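Landlord wants to bill me for repainting a bedroom ceiling, is that normal?

butness_renter
Posted in Renting and Leases, September

I moved out of a two-bedroom in Butness after four years. The management company is Tsang Property. They sent a letter keeping $512 of my deposit for "ceiling and wall repaint, bedroom 2." The full deposit was $1,778. I never painted anything and I never smoked inside. There was one faint yellow patch near the vent that was already there when I moved in, but I don't think I wrote it down on the check-in sheet. Can they charge me for this? Do I have to answer within a certain time?

plironum
Depends on your state, but in most places normal wear is the landlord's problem. Paint doesn't last forever, and after four years a lot of judges would say it was due anyway.

What I would do is write back and ask for three things: the itemized invoice, the date that room was last painted, and a copy of the check-in sheet with your signature. Send it by certified mail and keep the receipt. Don't argue about the yellow patch in the first letter. Just ask for the paperwork.
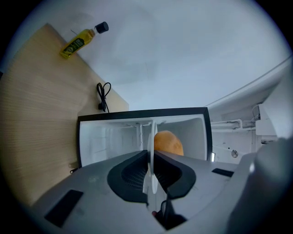 Then look up the deadline your state gives them to return the deposit or send a list of deductions. If they missed it, they may lose the right to keep any of it. Check the date on the postmark — the date typed on the letter doesn't prove when it was mailed. Some leases have a clause saying the tenant pays for paint no matter what. Those often don't hold up, but read yours before you write.

fluka 900
just take them to small claims. i did it over carpet and they paid before the hearing. filing fee was small and you can ask for it back

old_stairwell
Agree with the first reply about the letter. Small claims is fine, but the court will want to see that you asked in writing first. Also search your email for any maintenance requests about that vent. If you reported a leak or a stain while you lived there, print it out. And if they cash-refunded part of the deposit with a check that says "payment in full," ask your local tenant office before you deposit it.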